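The Case for an Ugly Tray
Sunday, August 21, 2022

Every flat surface in a home or a workplace fills up. I have lived in four apartments and worked in three offices, and I have never seen a table stay clear for longer than a few days. The usual advice is to own less. I think the advice should be to buy a tray, and to buy a cheap one in a color that doesn't match anything.

I came to this opinion slowly. For most of my adult life I kept a kitchen table that was half table and half storage. Mail went on it. Keys, receipts, a tape measure, the battery I meant to take to the recycling bin at the hardware store, all of it went on it. Before dinner I pushed everything to one end. After dinner it drifted back. On weekends I sorted the pile, put most of it away and felt good until Tuesday.

Then I rented a desk for a year in a shared workspace in Ciscombe, on the floor above the old Vinaline showroom. The place had long white tables and a rule that everything you brought had to fit in a plastic tray when you left. The trays were shallow and looked like something from a school cafeteria. I disliked them for a month. By the second month I had bought one for home.

A tray works because it has an edge. A table has an edge too, but it is too far away to do any good. If you put a receipt down on a big table, there is room for 200 more, and you know it. If you put a receipt in a tray, you can see how much room is left. When the tray is full you have to deal with it, and dealing with a tray takes a few minutes. Dealing with a table takes a Saturday.

It also moves. This is the part that people who prefer bowls and baskets tend to skip. A bowl moves, but things sink in it. I kept a bowl by the door for years and found a dry cleaning ticket at the bottom for a coat I had since given away. A basket is the same with the added trouble that small screws fall through. In a shallow tray with a low rim, everything lies in one layer. You can pick the whole thing up, carry it to another room, wipe the table and carry it back.

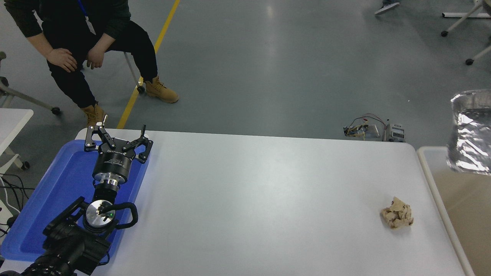
I also think the tray should be a strong color, and here I part ways with most of what gets written about tidy homes. The catalogs want the tray to be oak or slate or woven grass. Stosten sells a very nice one in pale ash for 88 dollars, and I have held it in the store and admired it. It would be wrong for the job. A tray that blends into the table stops being a boundary. Your eye slides over it, and within a week there is a second pile next to it that looks like part of the same arrangement.

Bright blue on a white table is hard to ignore. You know what is in and what is out. One balled-up piece of paper lying a foot away from a blue tray looks like a mistake, and you pick it up. The same piece of paper on a table with a tasteful beige tray and a linen runner can stay there through a holiday. I know this because I have done it.

The fair objection is looks. My sister-in-law says my kitchen has a lost-and-found counter in it, and she is right. A plastic tray is not a handsome object and it does not get better with age. Mine has scratches and one corner that went cloudy after I set it too close to the stove. But a table covered in mail was never handsome either. I would take one ugly thing I chose over a dozen ugly things I didn't.

A second objection is that a tray only gives clutter a nicer address. There is something to this. If you buy a tray and never empty it, you have bought a place to keep junk. If you buy three, you have bought three. I have a friend who took up the idea with too much energy and now owns so many trays that she has a shelf for them. So I would hold to a couple of limits. Keep one tray to a table. Do not get a deeper one when the first one fills. Mine is 12 inches by about 18, with a rim I can barely hook a finger under, and every time I have wanted a bigger one the real problem was that I had stopped opening my mail.

The rest of the table should then be left alone. I mean this strictly. No vase, no candle, no stack of coasters. People treat an empty stretch of table as something unfinished, and they go shopping for an object to finish it. I did that for years. A wide clear surface is useful. You can cut out a pattern on it, fill in tax forms, roll dough, or let a child spread out a puzzle without having to relocate a centerpiece first. A table with nothing on it but one tray is ready for any of those.

White helps too, if you are buying a table and have the choice. I know white shows every crumb, and that is the usual reason people give for avoiding it. I would rather see the crumbs. My old table was a dark speckled pattern chosen by a previous tenant because it hid dirt, and it hid it very well. I used to find out what was on it by putting my sleeve down. The white one gets wiped every day because it asks to be. I would look for rounded corners as well. I have hit my hip on the other kind enough times.

None of this costs much. My tray came from Yazdani, the restaurant supply store out past the bus depot, where they keep them stacked by the door. It was cheaper than lunch. They had red, brown and blue, and I took blue because the stack was closest.

I will be moving again in September, to a place with a smaller kitchen and less counter. The oven in the new place is older, the cabinets stop a foot short of the ceiling, and the table will have to go against the wall to let the refrigerator door open. I have given away the bowl from the hallway and two baskets. The tray is going in the car with me, on the passenger seat, with the keys and the lease papers in it.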